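I sat down with the woman who runs the web side of Vurkent, a small studio in Foley, and asked her why so many small business sites have such awful menus. She laughed before I'd finished.

"People build the menu around their own departments," she said. "We had a client, Poldale, with 14 items across the top. Fourteen! And customers wanted two of them – prices and opening hours."

I asked how you find that out without spending a fortune. Her answer was to look at what visitors type into the search box. Over one December they went through 479 searches on the Poldale site, and she tells me 96 of them were just the word "prices" (sometimes spelled very creatively).

So what did they change? "We called the page Prices. It used to be Solutions and Plans, and I'd argued about that for weeks."

I confess my own menu has a tab called Discover, and I got a bit of a look when I said so. She wants me to read my labels out loud to my mother and see if she can guess what's behind each one. I haven't dared yet.

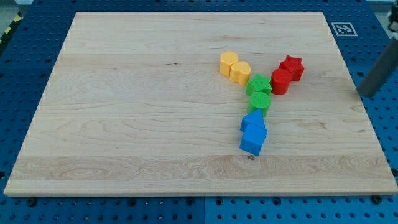
Her other tip was to leave the menu alone once it works. Regulars learn where things are, and they get cranky when you move them.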